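Foire aux questions — le mug, la cuillère et la table en bois clair

Mise à jour du dimanche 25 août

Depuis que j'ai commencé à parler de vaisselle sur ce site, je reçois toujours un peu les mêmes messages : le thé qui tache, la cuillère qu'on laisse dedans, les auréoles sur la table... J'ai fini par tout rassembler ici. Je suis une buveuse de thé un peu maniaque, pas une céramiste, alors prenez mes réponses pour ce qu'elles sont : des habitudes de cuisine, testées chez moi et chez quelques lecteurs très bavards (merci Quentin Besson pour les courriels de trois pages, je les lis tous !).

LE MUG

Quelle contenance choisir ?

Ça dépend de votre façon de boire. Si vous faites partie des gens qui oublient leur tasse sur un coin de bureau, prenez petit : vous la finirez avant qu'elle soit froide. Moi, je bois vite et beaucoup, donc je prends grand, et je remplis aux trois quarts. Un mug plein à ras bord, c'est joli dans les publicités, mais dès qu'on y met une cuillère, ça déborde.

Mat ou brillant ?

J'ai un gros faible pour le mat. C'est doux, ça ne renvoie pas la lumière de la fenêtre dans les yeux le matin, et les couleurs un peu sourdes (les bleus-verts surtout) y sont bien plus belles. En revanche, il faut accepter que certaines finitions mates marquent. Une cuillère en inox qui frotte au fond peut y laisser de petits traits gris, et on les voit tout de suite si l'intérieur est clair. Le brillant pardonne tout, un coup d'éponge et on n'en parle plus.

Mon mug a des traits gris à l'intérieur, il est fichu ?

Mais non ! Dans la plupart des cas, c'est du métal déposé sur l'émail, pas une rayure. Une pâte de bicarbonate avec très peu d'eau, on frotte du bout du doigt, on rince, on recommence. Il faut parfois trois passages. Si l'ongle accroche dans le trait, là oui, l'émail est entamé, et je garderais ce mug pour les crayons.

Et les taches de thé ?

Même méthode. Quand le dépôt est ancien, je laisse tremper toute une nuit avec une cuillère à café de percarbonate dans de l'eau bien chaude, puis je rince longuement. Évitez les éponges qui grattent sur une surface mate, vous allez lustrer des zones et vous ne verrez plus que ça.

L'anse est-elle si importante ?

Oh que oui. Je peux pardonner une couleur ratée, jamais une anse où on ne passe qu'un doigt et demi. Dans la série Norilwood, que j'utilise depuis février, l'anse est ronde et assez grande pour que je la tienne à pleine main. Chez Teltlow, elle est plus fine, plus élegante si on veut, mais je me brûle les phalanges contre la paroi à chaque fois. Inès Lacroix, qui m'a prêté les siens pendant des semaines, n'a pas du tout ce problème et trouve que j'exagère. Essayez en magasin, mug à la main, vraiment.

Je suis gauchère, je tourne le mug ou je change de main ?

Tournez le mug, voyons ! Pour servir quelqu'un d'autre, je pose l'anse du côté de la main qu'il utilise, et on évite la petite gymnastique au-dessus de la nappe. Les mugs imprimés d'un seul côté sont pénibles pour les gauchers, d'ailleurs : le motif se retrouve toujours du côté du buveur, ou jamais, selon le fabricant.

Lave-vaisselle ou pas ?

Je mets les miens en haut, sans qu'ils se touchent. Les entrechocs font plus de dégâts que le détergent. Pour une pièce d'artisan, posez la question à la personne qui vous la vend, elle connaît son émail mieux que moi.

LA CUILLÈRE

Peut-on laisser la cuillère dans le mug ?

Oui, si le mug est lourd et que personne ne boit dedans. Ma grand-mère aurait hurlé, mais je le fais tout le temps entre deux tournées de thé. Attention quand même au point d'équilibre : un manche long qui penche du côté de l'anse, une manche de pull qui passe, et hop. Avec un mug étroit et léger, posez la cuillère à côté, sur une soucoupe ou un repose-cuillère.

Métal, bois ou plastique ?

Le métal est pratique et fait ce petit bruit que j'adore, mais il conduit la chaleur et peut marquer l'émail mat. Le bois est silencieux, il se tache, il garde un peu l'odeur (ne remuez pas votre Earl Grey avec la cuillère du bouillon, je vous en supplie). Pour le plastique et le silicone, vérifiez la température supportée avant de les plonger dans une boisson bouillante. Je demande aussi qu'ils soient prévus pour l'alimentaire, évidemment.

Est-ce que tout doit être assorti ?

Pitié, non. J'ai passé des années à chercher la cuillère exactement de la couleur du mug et ça donnait une table de catalogue. Du rose dans un bleu-vert pâle, sur un bois clair, je trouve ça très gai. Il suffit souvent d'une seule couleur vive au milieu de tons calmes pour que le petit déjeuner ait l'air moins endormi.
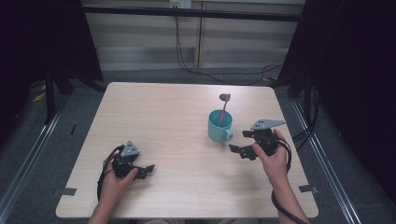 LA TABLE

Comment éviter les ronds sur le bois ?

Un dessous-de-verre, je sais, la réponse est décevante. À défaut, une serviette pliée fait très bien l'affaire. Les auréoles viennent de la chaleur et de l'humidité coincées sous le mug, et un pied bien sec en évite déjà beaucoup. J'essuie le dessous d'un revers de torchon avant de poser, c'est devenu un réflexe.

J'ai déjà une auréole blanche, que faire ?

D'abord, attendez un jour ou deux, certaines s'en vont toutes seules. Ensuite, sur un bois huilé, je passe un chiffon doux avec une goutte d'huile d'entretien, dans le sens du fil. Sur un bois verni, je reste prudente et je commence toujours par un endroit caché. Pas de sèche-cheveux à fond, pas de mayonnaise non plus — on me l'a conseillée 9 fois cette année et je continue de préférer la mienne avec des frites.

Et si la trace est noire ?

Là, c'est plus profond. L'humidité est restée longtemps, ou bien un objet en fer a réagi avec le bois. Il faut souvent poncer, et je ne me lance pas là-dedans toute seule. Demandez à un menuisier avant d'attaquer un plateau auquel vous tenez.

Comment enlever des restes de ruban adhésif sur un plateau ?

Doucement ! Je tire presque à plat, en repliant le ruban sur lui-même, surtout au bord où la finition se soulève facilement. Si ça résiste, un peu d'air tiède pour ramollir la colle. Pour le collant qui reste, une goutte d'huile de cuisine sur un chiffon, quelques minutes de patience, puis de l'eau savonneuse. Pas de lame, même « juste un peu ».

Le bois clair n'est-il pas trop salissant ?

J'avais peur de ça aussi, et finalement je préfère. Sur ma vieille table foncée, chez Besnard, le modèle que tout le monde m'avait vanté, la moindre miette se voyait à l'autre bout de la pièce, et la poussière n'en parlons pas. Sur un beige pâle, les miettes se fondent. Le café et le vin rouge, par contre, il faut courir.

PRATIQUE

Où ranger les mugs quand on en a trop ?

Les crochets sous l'étagère, si les anses sont solides. Je n'empile jamais plus de deux mugs, et je n'empile pas du tout ceux dont le bord est fragile. Quant à la question du « trop »... je garde ceux que j'utilise dans la semaine à portée de main, le reste monte en haut du placard. Ce qui n'est pas redescendu au bout d'un an part chez des amis.

Avez-vous un avis sur les boîtes Jiltitz pour le transport ?

Très pratiques pour un déménagement ou un pique-nique, les séparations tiennent bien. J'enroule quand même un torchon autour de chaque anse. Pour deux tasses, gardez vos sous, une boîte à chaussures et des chaussettes propres feront le travail.

Vendez-vous les mugs dont vous parlez ?

Non, rien du tout, je bois dedans et c'est déjà bien. Je ne prends pas non plus de commandes pour Norilwood, même si on me l'a demandé très gentiment.

Je n'ai pas trouvé ma question, où puis-je la poser ?

Par le formulaire de contact, dans le menu. Dites-moi si votre mug est mat ou brillant, et si votre table est huilée ou vernie, ça m'évitera de vous répondre par trois autres questions. Je lis les messages le week-end, avec un thé, et je complète cette page quand la même question revient.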